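# Fridge next to open metal shelving – am I asking for trouble?

*Cerkstead Home & Workspace Forum › Storage, Shelving & Other Regrets*

---

**grullier_end**

We've taken on the back room at Irkthorpe and I've been given the job of making it useful, on the grounds that I once put up a bathroom cabinet and talked about it too much.

It has a tall white fridge and, hard up against its left side, a white metal shelving unit with open tiers. Everything we own that isn't a chair has migrated to that unit. White boxes up top, pale tubs and supplies under those, and a bottom section I've been avoiding.

Three questions.

1. Does the fridge need a gap at the side, or only at the back?
2. Is there a sensible order for what goes on which shelf?
3. Should anything live on top of the fridge? Opinion in the building is divided, and loud.

Budget is 61 quid, which was 80 before someone found out what label tape costs.

---

**palaniappan_pantry**

Side gap depends on the model. Look in the manual under "installation" or "ventilation". Older ones with coils on the back mostly want air behind and above. Some newer ones shed heat through the side panels, and those you can feel – put your palm flat on the side after it's been running a while. If it's properly warm, give it some room.

I leave 5 cm each side as a matter of habit and have never lost a fridge.

Shelf order: heavy at the bottom, daily things between hip and shoulder, twice-a-year things up top. You already know this. Everyone knows this and then puts the paper on the top shelf.

---

**mildly_bracketed**

Before you do anything else, is the shelving fixed to the wall? Ours wasn't. It was rock solid until somebody used the second tier as a step.

---

**grullier_end**

It is not fixed to the wall. It is fixed to the concept of the wall.

Photo.

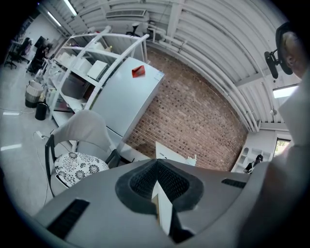
## Page 2

**mildly_bracketed**

Right, so there's something dark up at the top of the shelves, nearly at the ceiling. Is that an office chair?

---

**grullier_end**

It was described to me as "stored". I'd like it noted that I didn't do the storing.

---

**mildly_bracketed**

Whatever it is, that's your first job. Bulky things that high on a unit that isn't fixed make it top-heavy. Get it down, with two people, and then buy a pair of wall brackets. They cost less than lunch.

---

**palaniappan_pantry**

Agreed on the chair or chair-like item. Also, what's the red thing on the fridge? It's the brightest colour in the whole corner.

---

**grullier_end**

Depends who you ask. I've heard box and I've heard folded paper. I'm not the tallest and I've been putting off finding out.

---

**tier_four**

I'm going to disagree with most of this page.

The top of a fridge is perfectly good storage for light things you don't need often. People talk as if a sheet of paper up there will bring the roof down. Keep food off it if it runs warm, don't block any vents and don't stack it to the ceiling. Otherwise you've got a free shelf at a height where children can't reach it.

And I wouldn't bother with the gap unless the manual asks for one. Mine's been wedged between a cupboard and a wall for years.

---

**palaniappan_pantry**

Wedged for years and what's it costing you to run, though?

---

**tier_four**

No idea. It's included in the rent.

---

**palaniappan_pantry**

I rest my case and also envy you enormously.

---

**shelfish_motives**

Different complaint. White boxes on white shelves beside a white fridge. It looks lovely and calm and you will never find the batteries. We did this at our place and I spent one whole February opening identical boxes.

Label the short end, the one facing out. Big letters. Not the lid! Everyone labels the lid, then puts another box on it.

---

**grullier_end**

There's a small label near the top corner of the fridge, so we're not starting from nothing.

---

**shelfish_motives**

One label. On the one thing in the room that anybody could identify.

---

**tier_four**

I'd use clear tubs and skip the labelling altogether. Labels are only true on the day you write them. We've got a box marked CABLES that has had Christmas napkins in it as long as I've known it.

---

**shelfish_motives**

Clear tubs look like a jumble sale in an aquarium. And you can't tell plasters from tea bags through the frosted sort.

---

**mildly_bracketed**

Can we get back to the brackets please.

Measure the uprights before you buy. There's an old thread on this, 157 replies, and most of it is people who bought brackets for square uprights and had the other kind. Check what the wall is too. Plasterboard wants the proper fixings. If you're renting the room, ask first.

---

**grullier_end**

Update, a bit after 9 in the evening.

The high-up item has come down. It took two of us and a fair amount of shouting. It's now in the corridor, where it will presumably be described as stored.

Felt the side of the fridge as instructed: warm. I've pulled the shelving over to the left by 5 cm and the whole corner looks less like a lift at rush hour. Brackets ordered.

Bottom shelf has been faced. It was mostly carrier bags holding other carrier bags.

Labels on the short ends, sorry tier_four. I may do one clear tub as a gesture.

---

**tier_four**

I'll take it. What about the top of the fridge?

---

**grullier_end**

Light things only, nothing edible. The red one stays until somebody claims it.

---

**mildly_bracketed**

Post again when the brackets are in. Not when they've arrived. When they're in.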